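テーブルに物を置かない暮らし　ディルナー店主に聞く

9月26日（木）

家具と日用品の店「ディルナー」は、開店前の店内に大きな木のテーブルを一台置いている。店主はこの天板の手入れと、上に置く器の選び方について、客からよく相談を受けるという。

「相談で多いのは、傷より散らかりの話です。広いテーブルを買ったのに、半年で郵便物の置き場になったと」

店主の答えはいつも同じで、小物の受け皿を一つに決めること。材質にはこだわらない。

「木の器をそろえたがる方が多いのですが、天板が明るい木目だと、器がなじみすぎて目に入らなくなる。緑のプラスチックの丸いボウルで十分です。色がはっきりしていると、そこに戻す癖がつきます」
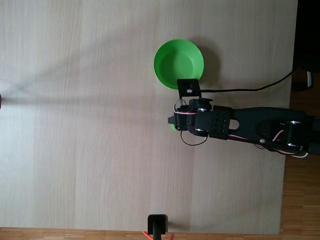

形は丸いほうがいいそうだ。角のある箱は隅にごみがたまり、拭くのが面倒になる。店で扱うナラウ社のボウルは一つ846円。この夏は2色に絞って仕入れ、緑が先に売れた。

「1,000円近い器になると、飾りたくなるんですよ。安いほうが気軽に使える」

床との色の関係も聞いた。店主の自宅は橙がかった寄せ木の床で、テーブルはそれより淡い。

「床と天板の色をそろえる必要はないと思います。うちは床のほうが濃いので、テーブルの縁がよく見える。夜に足をぶつけることも減りました」

天板の手入れは、固く絞った布で木目に沿って拭くだけ。洗剤は使わない。輪じみができたときは、まず乾かして一晩待つ。

店主が家具の仕事に就いたのは23歳のとき。最初の勤め先バジェホでは、配送と組み立てばかりしていた。納品先で見た家の様子が、今の助言のもとになっている。
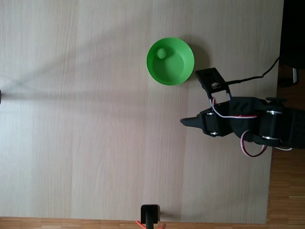 ボウルには何を入れるのがいいのでしょうか。

「毎日手に取る小さな物だけです。鍵や髪留め、子どものボールなど。底が見えなくなったら、一度全部出して戻す場所を決め直してください」

来月からは、ウンデント通りの集会室で天板の手入れの講習も開く。布は各自で持参する。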